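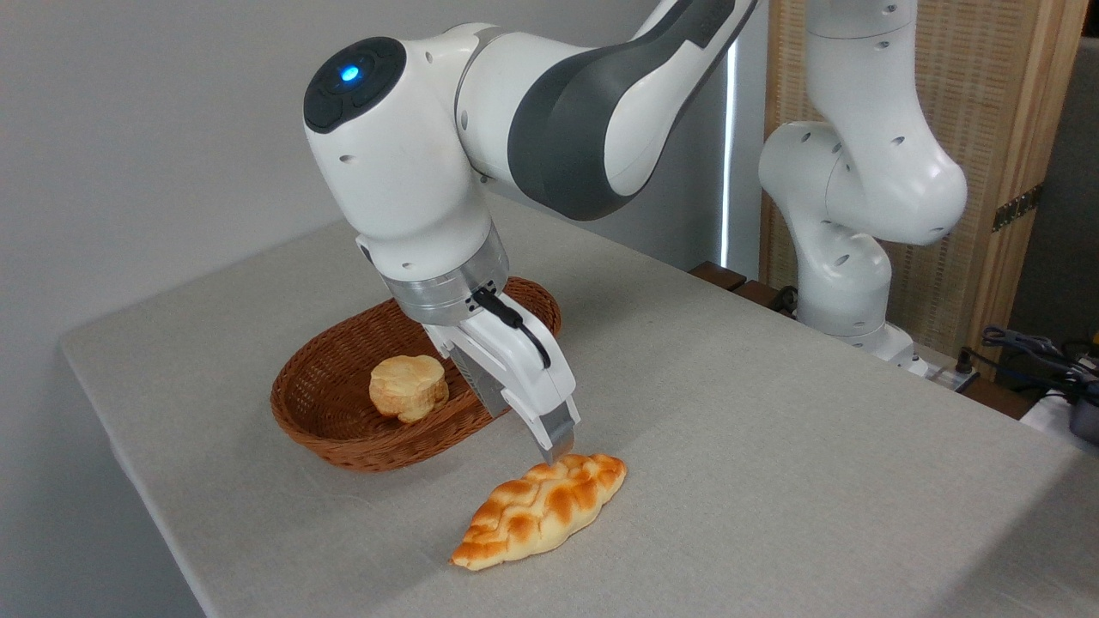 *Table with the light grey cloth, Saturday.*

## Station diary, Kallow seed store

**Saturday, September. Entry opened 7.40 a.m.**

The store was opened by the undersigned. The night had been cooler than forecast and the east vents were closed until mid-morning. The dehumidifier was running and its tank was emptied. Rain fell from before opening until shortly after eleven, and lifting on the lower plots was put back to the afternoon.

The delivery of paper sacks from Ondach arrived while the gate was still locked, and the driver was kept waiting in the lane. An apology was given. The order was for 200 sacks and was correct. The printed panel for the variety name is smaller than on the last batch, and it will not hold a long name and a plot number on one line. It was agreed that the plot number should be written below in pencil. The supplier is to be asked whether the earlier printing can still be had.

**Late morning**

Lizeth Huanca completed the check of the early varieties on the north racks. Ticona has kept well, with firm skins and no sign of growth at the eyes. Two trays of the older russet stock showed dry rot on the lower layer and were removed to the bin outside. The neighbouring trays have been turned and will be looked at again on my next duty day. She also reported that the label on rack 4 had come away. As the tubers on that rack are all red-skinned and of much the same shape, no name is to be restored until the spring planting book has been consulted. The book is at present in the house, in the possession of the member who borrowed it to settle the matter of the bean rows.

I record my own view that the planting book should not leave the store. This has been said before in these pages, and I do not propose to say it at greater length.

Tea was taken in the porch. Discussion turned to the Nultano selections and whether they should be kept for a further season. Orlando Yupanqui spoke in favour. He grew them on his own ground this year and considers that the poor yield on our plots was a matter of late planting and a dry June. Miss Huanca was less persuaded and observed that they had been planted late in the previous year also. There is some justice in both positions. For my part I have always found them a pleasant potato, floury without falling apart, and should be sorry to see them go. It was settled that 60 tubers be held back for a fresh trial on the upper plot, planted on time, with a row of Ticona alongside for comparison.

**Afternoon**

The rain having cleared, lifting began on plot 3 at half past one. The ground was heavy but workable. The maincrop came up clean on the path side and rather less so towards the hedge, where slugs have been busy. Damaged tubers were set apart for the kitchen. The remainder were laid out under the lean-to, covered against the light, and will go into trays when the skins have dried.

One fork was broken at the shaft. It was the good one with the narrow tines. Mr Yupanqui has taken it home and believes that the head can be fitted to a new handle. Until its return, those lifting are asked to use the flat-tined forks and to begin well out from the row.

A visitor called in the course of the afternoon, a lady from the village, wishing to know whether she might exchange some shallots for seed potatoes. She was told that exchanges are made in February, and she left her name. The shallots were accepted as a gift. They are on the shelf by the door and should be eaten.

**Matters outstanding**

- Planting book to be returned to the store.
- Rack 4 to be labelled once the book has been seen.
- Letter to Ondach concerning the printed panel.
- Hinge on the lean-to gate, still loose.
- Selection of the Nultano tubers for trial – Miss Huanca and Mr Yupanqui to choose these together.

**5.15 p.m.**

Vents set for the night. The lamps were put out and the inner door locked. I walked back by the upper plot to see where the trial rows might go. The soil there drains well, though the far corner lies in the shade of the ash tree by late afternoon, and it would be fairer to both varieties to keep clear of it. A little frost damage was visible on the squash leaves, earlier than I would have expected in September. The fleece is in the loft and will need to be brought down.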